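To: manipulation-users list
From: Zustside Laboratory Operations
Date: Sunday, January 12, 2025
Subject: Re: Gripper closing past commanded width during tabletop tasks

The Ullus integration group wrote:

> We have now seen the fault on both of our stations. The arm reaches
> the object, the gripper starts to close, and the width reading
> freezes. The fingers keep moving until they meet something solid.
> The log shows no error. Has any other site seen this since the
> Dimeo driver update? We would like to know before we put the
> stations back on the evening schedule.

Yes. Zustside has recorded the same fault, and we have suspended unattended operation on the affected station until further notice. Our findings to date are set out below for the benefit of other sites.

The fault appears only when the gripper is commanded to close while the arm controller is still reporting motion. In that condition the Dimeo driver accepts the close command but stops publishing finger width. The Nishad task layer then reads the last value it received, concludes that the fingers are still open, and sends the command again. We reviewed 381 grasp attempts from our pick-and-place work and found the stale reading in 2 of them. In one case the object was crushed. In the other the operator pressed the emergency stop before full closure.

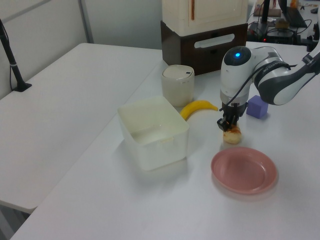 The mix of objects used in these tasks makes the fault more serious than the low rate might suggest. A rigid block will stop the fingers and trip the current limit. A bread roll will not, and the gripper can close almost completely before any limit is reached. The same would apply to a hand. For this reason we are treating the matter as a safety fault and have reported it internally on that basis.

The following measures are in force at Zustside and are recommended to other sites running the same driver:

Insert a pause of 700 milliseconds between the end of arm motion and the close command. We have not reproduced the fault with this pause in place, but we do not consider it a repair.

Reject any width reading older than 140 milliseconds and hold the arm where it is. The default setting in Nishad does not check the age of the reading at all.

Do not reach into the workspace to reset objects until the arm has been placed in protective stop. A pause in the task script is not sufficient.

Returning to the previous driver is possible, but sites should note that the older version uses a different calibration file. The gripper must be calibrated again after the change.

With regard to the question from Ullus about the evening schedule, our advice is to keep the stations attended for now. We would also be grateful for a copy of the controller log covering the ten seconds before each event. Our own logs were set to record errors only, and much of the relevant traffic was lost.

Laboratory Operations
Zustside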